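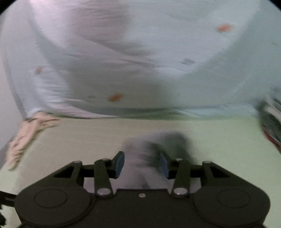 June 2023, Clillholm dye shed

Second go at the indigo vat. The November one smelled of drains and dyed my thumbs better than it dyed the cotton, so expectations were modest.

Ogura recipe this time, halved. Vat sat at pH 10 by the strips, though the strips are old and inclined to flatter. Scoured the cloth with Zemotine for 20 minutes, rinsed until I got bored, then rinsed again.

Dips: 50 seconds each, airing in between. First dip gave a colour I would call hospital. Second was better. Third went patchy along the fold, where I had trusted the Tralo clips to hold it open. They held it shut, very firmly.

Cloth weighed 528 g dry before we started. Forgot to weigh it after. Whoever has the good scales, I would like them back on the bench and without flour on them this time.

To do: new strips, longer stick, stir the night before and leave the lid ON. Try the fold again with pegs. Swatch is pinned by the sink, under the one from November, which somebody has labelled "mould?"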